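Home / Features / Workshop notes

Two grippers, one shelf: choosing hardware for handheld recording

Monday, September 29, 2025

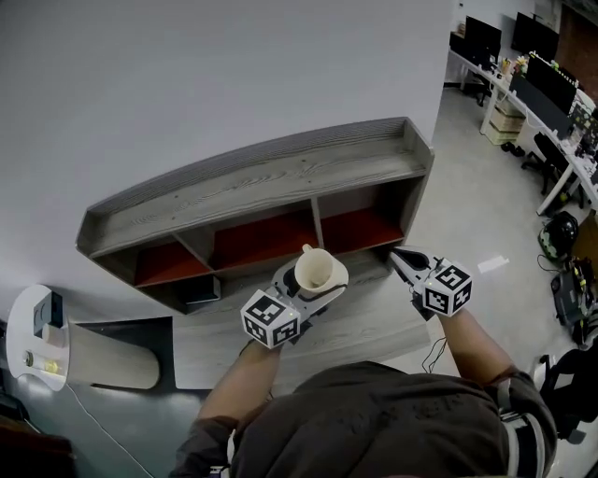

The first thing she wanted to talk about was weight. She leads hardware testing at Sirnar, and she spent most of August deciding which pair of handheld grippers the team would use for its household tasks. The choice came down to the Trosel and a newer model from Rizzi.

"On paper the Rizzi is better," she said. "It opens wider and it closes faster. Then you hold one in each hand for a morning and you start to notice where the weight sits. It's all out at the front, past the fingers of your hand, so your wrist does the work."

The team ran the same set of tasks with both. Cups, bowls and small boxes had to be picked up, carried and put on a shelf, and each attempt was recorded and checked afterwards. By the end of the month they had 3858 attempts on file, almost 3000 of them usable.

I asked what made an attempt unusable.

"Tracking, mostly. We follow the hands with marker cubes, and if you turn your wrist too far the camera loses the face it was reading and has to find another. With the Trosel the cube is mounted further back, so your own arm gets in the way less. We lost far fewer attempts with it."

Cups gave more trouble than she had expected. The Rizzi's fingers are stiffer, and people using it tended to squeeze too hard, then let go too suddenly when the cup was over the shelf. The Trosel's fingers give a little. She thinks that matters more than the opening width for anything with a handle, as the handle tends to swing round and catch on things.

"You want to feel when the base touches down. With the stiff ones you don't feel much at all. People were dropping the cup the last centimetre and thinking they had placed it."

She had 21 people try both models, some from the office and some who had never held a gripper before. The new people were slower on both, but they improved faster on the Trosel. The experienced ones were split. A few still ask for the Rizzi when the job is boxes.

The cables were a complaint with both models. Sirnar tried a wireless version of the Trosel for a week and went back. "The delay wasn't long, but it moved about. I can correct for a delay if it stays the same. I can't if it's different every time you pick something up."

There was also the question of what happens when the recordings are used on a real arm. The team works with a Salov arm, and its wrist turns less freely than a person's. Attempts where someone reached in sideways, with the elbow up, could be recorded perfectly well and then not be followed by the arm. Sirnar now asks people to stand square to the shelf and keep their elbows down.

"It looks a bit stiff, and people forget after ten minutes," she said. "We remind them. I'd like the software to remind them, but it doesn't yet."

The two models cost nearly the same, so price played little part. Spare fingers did. The soft pads on the Trosel wear through and have to be changed every 2000 grasps, and she has started keeping a box of them in the workshop. The Rizzi pads showed no wear in the whole trial.

Sirnar has settled on the Trosel for cups and crockery and is keeping one pair of the Rizzi for heavier items. The next round will be drawers – she expects the stiff fingers to do better there, and has asked Rizzi whether the cube mount can be moved back before it starts.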